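Surcombe Bench Dehumidifier and Rack Dryer: six months in a small flat kitchen

Reviewed by Annag Urquhart

We bought the Surcombe after two winters of drying dishes on tea towels. The flat is on the ground floor, the kitchen faces south, and anything left on the bench overnight was still damp at breakfast. The cupboard where we kept the good glasses had started to smell. A plumber looked under the sink, found nothing wrong, and suggested we stop putting things away wet.

The Surcombe is a low box with a fan, a small heating element and a slatted tray on top. You put your washed dishes on the tray, set the timer, and it blows warm air up through them. There is a second mode which draws room air through a desiccant cartridge and is meant to be left running in a closed room. It sells for $632 with one cartridge, or $693 with two. We paid the higher price and I would do it again, as the cartridge has to be dried out in the oven every few weeks and the machine can't run its second mode without one.

Setting up

It arrived in one carton with too much foam. The feet screw on by hand. The instructions are a folded sheet in four languages and the English side is clear enough, apart from the diagram of the drip drawer, which shows it going in backwards. Push it in with the lip facing you. If you follow the picture it will jam, and you'll need a butter knife to get it out again.

The cord is short. Ours wouldn't reach the power point behind the kettle, so the machine ended up beside the stove, where I hadn't wanted it. Check this before you buy. The manual says not to use an extension lead.

It takes up more bench than the photos on the shop's site suggest. In a galley kitchen like ours it means giving up the spot where you would normally chop vegetables. My partner measured it against the old dish rack and found the footprint was close to double.

Drying dishes

Plates and bowls come out dry on the 40 minute setting, provided you stand them up. Laid flat, they trap the air and you get a wet ring underneath. Cutlery does well in the basket supplied. Saucepans are hit and miss. A small one tipped on its side is fine, but the big stockpot covers most of the slats and nothing else dries while it's there.

Plastic is the weak point. Takeaway containers and the kids' lunch boxes still have beads of water in the corners at the end of a cycle, and I end up wiping them. I tried the longer setting and it made little difference. Murdo Gunn, who has the same model upstairs, gives up on plastics altogether and leaves them on the windowsill.

The heat is gentle. I've put a cheap melamine platter through it many times with no warping. Wooden spoons and boards should stay off it. I forgot once and a bread board I was fond of split along the grain.

Glasses

I expected this to be the best part and it's only fair. Tumblers dry well upside down. Wine glasses are too tall and too tippy for the slats, and the fan is strong enough to set them ringing against each other. Surcombe sells a clip-on stem holder, but it was out of stock the whole time I was testing, and the shop couldn't say when it would be back.

What I do now is rinse them in hot water, hang them on a separate stand, and run the machine next to it in room mode with the kitchen door shut. They dry with fewer spots than they did on a towel. A stand with open arms lets the air get up into the bowl of the glass, so any wire one should do the job. Look for a heavy base, and try it with glasses on one side only before you trust it with all of them.

Dredlow makes a taller machine with pegs for stemware built in. I borrowed one from Parvathi Krishnan for a fortnight. It's better with wine glasses and worse with everything else, and at $1323 I couldn't justify it. If you entertain a lot you may feel differently.

Room mode

This is the reason we've kept it. With the door closed overnight, the kitchen window is clear in the morning instead of streaming. The smell in the glass cupboard went away within a few weeks, though I'd also washed it out with vinegar, so I can't give the machine all the credit.

The cartridge has a coloured window that changes from blue to pink when it's full. The change is gradual and hard to judge under a warm globe, so I take it to the back door and look at it in daylight. Drying it in the oven takes an afternoon at low heat and gives off a faint chalky odour. We do it when we're going to have the windows open anyway. 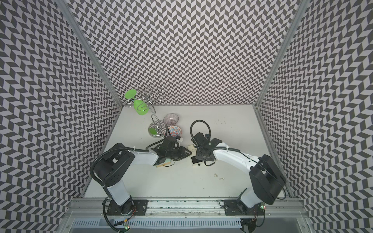 Page last changed: March 27, 2022

Noise

On the dish setting it's as loud as a rangehood on low. You can talk over it but you wouldn't have the radio on beside it. Room mode is much quieter, a steady hum that I can't hear from the bedroom. Ours developed a rattle in June, which turned out to be a loose screw under the tray. It was easily tightened with an ordinary Phillips head.

Cleaning

The slats lift out and go in the dishwasher, if you have one. We don't, so I scrub them in the laundry tub. The drip drawer needs emptying daily and gets slimy if you leave it. There's a lint screen at the back that the manual mentions only in the last paragraph. Pull it out monthly. Mine was grey and furry the first time I looked, and the airflow picked up noticeably once I'd vacuumed it.

Hard water leaves a chalky film on the tray. White vinegar and an old toothbrush shift it.

Service and parts

I rang the shop, Brennan, about the missing stem holder and again about a replacement drawer after I cracked the first one by dropping it on the tiles. The drawer came in the post within the week. Finlay MacKinnon at the service desk was straightforward to deal with and didn't try to sell me anything. Replacement cartridges come from the shop as well. There's a cheaper Gremico cartridge that is meant to fit, but I haven't tried it and can't say how well it seals.

The warranty covers the fan and the element. It doesn't cover the cartridge or the plastic parts.

Who it suits

If you have a dishwasher and a dry house, you don't need one of these. If you have a damp kitchen and wash up by hand, it's a useful machine with a steep price and a short cord. Ghislain Fortin, who rents next door and has much the same kitchen, bought an ordinary dehumidifier for a good deal less and keeps his dish rack in front of it. His plates take longer to dry than ours. His windows are just as clear.

Good: room mode, low heat, spare parts available, easy to pull apart for cleaning.

Not so good: price, cord length, plastics, tall glasses, the drawer diagram.

Rating: three and a half out of five. I'd make it four if the stem holder came in the box.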